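Canapés « garantis quinze ans » : une tapissière refait les comptes

12 partages · 9 commentaires

Elle a commencé par retourner un coussin. C'est sa manière de dire bonjour, paraît-il. Tapissière depuis la fin de ses études, installée dans un ancien garage à vélos, elle reçoit le dimanche matin, seul moment où le téléphone la laisse tranquille. Nous étions venus lui parler d'un argument de vente qui fleurit dans les catalogues : le canapé en tissu qu'on garderait quinze ans. Elle a ri avant la fin de la question.

« Quinze ans, je veux bien, mais quinze ans de quoi ? De la carcasse ? Des sangles ? De la mousse ? Quand vous lisez les conditions, la garantie longue porte sur la structure, et la structure, c'est justement ce qui ne casse presque jamais. Ce qui lâche, c'est le dessus. Et le dessus, lui, a droit à 2 ans. »

Sur son établi, elle a posé la brochure de la gamme Prastell, annotée au stylo rouge. Le modèle de base s'y affiche à 3 688 euros, livraison en sus. Nous lui demandons si le prix ne dit pas tout de même quelque chose de la qualité. Elle hausse les épaules.

« Il dit quelque chose du loyer du magasin. J'ai ouvert des assises à ce prix-là et j'ai trouvé la même mousse que dans un convertible d'étudiant, avec une couche de ouate par-dessus pour que la main soit contente. Le client s'assoit trente secondes, il trouve ça moelleux, il signe. »

Le gris clair, une fausse bonne idée ?

Sur la couleur, nous pensions tenir un sujet léger. Les gris pâles occupent des pages entières de catalogue, et les vendeurs les disent faciles à vivre. Elle ne conteste pas le goût des gens, mais elle aimerait qu'on cesse de leur raconter des histoires.

« Facile à vivre pour qui ? Un chiné cache bien les petites peluches, d'accord. Il ne cache pas le gras des mains sur l'accoudoir, ni le jean neuf. Alors on met un plaid, une couverture pliée, un bout de tissu rose pour égayer, et au bout de quelques mois on vit sur le plaid. Autant choisir le plaid d'abord. »
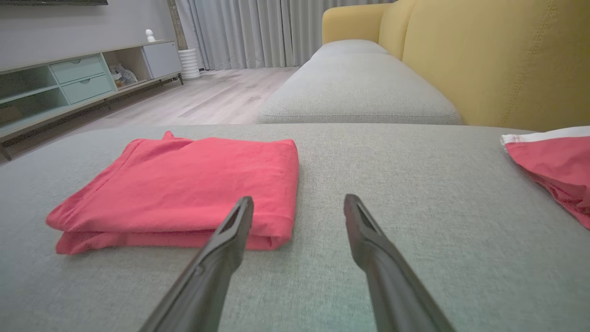
Les frottements et la foi

Vient ensuite le fameux test d'abrasion, que les fiches techniques brandissent comme un bulletin scolaire. Le nombre de cycles est-il un critère fiable ? Elle prend le temps de chercher ses mots.

« C'est un critère. Un tissu qui s'abîme très tôt à la machine, je ne le pose pas sur une assise. Mais la machine frotte à plat, toujours pareil, sur un échantillon tendu. Chez vous, le tissu fait des plis, il prend le soleil d'un seul côté, quelqu'un s'assoit toujours à la même place. Ça, le chiffre n'en parle pas. On m'a vendu un Hubáček magnifique sur le papier. Il a bouloché dès le premier hiver. »

Nous objectons qu'un seul rouleau décevant ne condamne pas une maison. Elle l'admet volontiers, et précise qu'elle continue à travailler leurs velours. Elle se méfie davantage des traitements antitaches, facturés 207 euros dans le devis qu'une cliente lui a laissé.

« Je demande toujours : combien de temps ça tient, et qu'est-ce qui se passe si je nettoie ? En général, le vendeur va chercher quelqu'un. Moi, avec cette somme, je préfère acheter du tissu en plus et le garder roulé dans un placard. Le jour où une housse est fichue, on en recoud une, dans le même bain de teinture. » 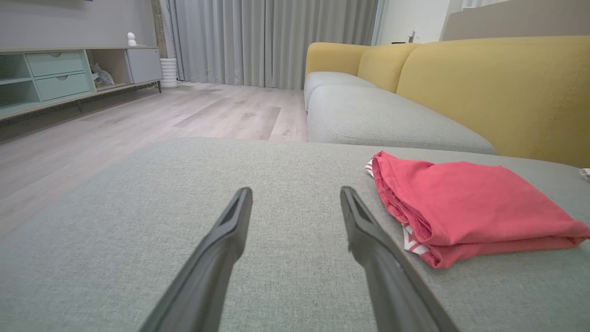

Reste la question que tout le monde pose : réparer ou remplacer ? On attendait un plaidoyer pour son métier, il n'est venu qu'à moitié. Refaire entièrement un trois places chez elle revient à plus de 3 000 euros, et elle déconseille l'opération une fois sur deux.

« Si la carcasse est agrafée dans du panneau mou, je le dis franchement : ne me donnez pas cet argent. Changez la mousse des coussins, ça coûte bien moins, et voyez venir. Les gens repartent vexés, parfois. Ils voulaient entendre que leur canapé avait de la valeur. »

Et les canapés reconditionnés, comme ceux que propose Flarnstead depuis septembre ? L'idée lui plaît, la présentation beaucoup moins. Le mot, dit-elle, peut recouvrir une réfection sérieuse comme un simple passage à la vapeur.

« Qu'ils me montrent la facture de la mousse. S'ils l'ont changée, ils l'ont payée, donc il y a un papier. J'ai écrit pour le demander, j'attends toujours la réponse. »

Avant de nous raccompagner, elle remet le coussin à l'endroit, puis change d'avis et le retourne de nouveau. Il faut le faire toutes les semaines, selon elle, et personne dans sa propre famille ne s'y tient.

Partager cet article (12)
Lire les 9 commentaires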